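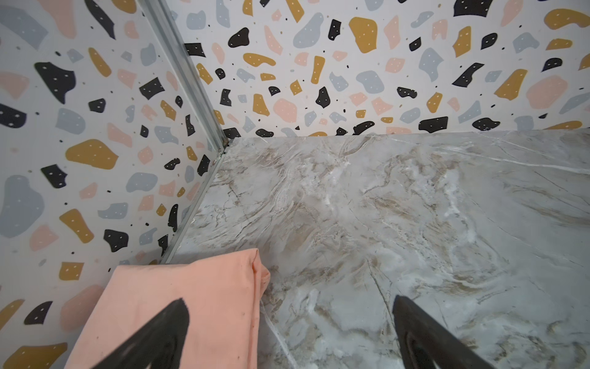

Section 6. Setting up the wiping cell

6.1 Before you start

The Jornono sales sheet says this cell can be set up by one person in a lunch break. Plan on most of a day. The arm goes on its mount quickly enough. The time goes into the counter, the cloth and the wrist camera, and those are the parts the sheet skips.

You need the arm bolted down and powered, the Triveritz control program on a laptop, a stack of folded cloths, and a tape measure. The tape measure is not on the packing list. Bring your own.

CAUTION: Keep the stop button within reach during every step in this section. The soft stop on the laptop screen is not a replacement for it.

6.2 Teaching the counter edges

1. Clear the counter and set the arm speed to its lowest value.
2. Open the fingers fully and move the arm by hand until both tips hang just above the surface.
3. Touch down at the front left, front right and back right, pressing Save Point each time.
4. Do not touch down in the back left corner if your counter has metal trim there. A fingertip can catch on a ridged strip or drop into the gap at the end of it. Save that point 2 inches out and type in the offset.
5. Run Check Plane. The program will report a match score.

Note: The score is generous. We have seen a perfect 100 on a counter that was plainly out of level. Move the arm slowly to each corner and look at the gap under the fingers yourself.

6.3 Wrist camera

1. Wipe the lens.
2. Park the arm at Home and press Learn Background.
3. Lay one folded cloth on the counter and press Find Cloth.
4. Move the cloth to another place and repeat at least four times, including once right against a side wall.

Note: The manual that came with version 1 claims "any background." Treat that as a hope. Terrazzo-pattern wall panels and swirled marble-look counters give the camera a lot of false edges, and a salmon or peach cloth next to panels with salmon pink in them is asking for trouble. If the box on the screen jumps to the wall, use a cloth in a color the walls don't have. Raising the sensitivity is what the help screen suggests. It made things worse on our cell.

CAUTION: Never let the arm close on a cloth the camera has placed on the wall. Press stop, go back to Home, and learn the background again.

6.4 First grip

1. Put the cloth near the left edge of the counter with the fold facing up.
2. Lower the fingers over it at low speed, one tip on each side of the spot you want to grip.
3. Close to light force and lift a hand's width.
4. If the cloth slips, check the finger pads before you add force.

Error 171 means the fingers closed on nothing. Error 644 is listed as "surface contact," but it also comes up when the wrist cable is loose, so check the plug first.

Section last changed 1/8/18. Steps for the Mermont mount are in section 7.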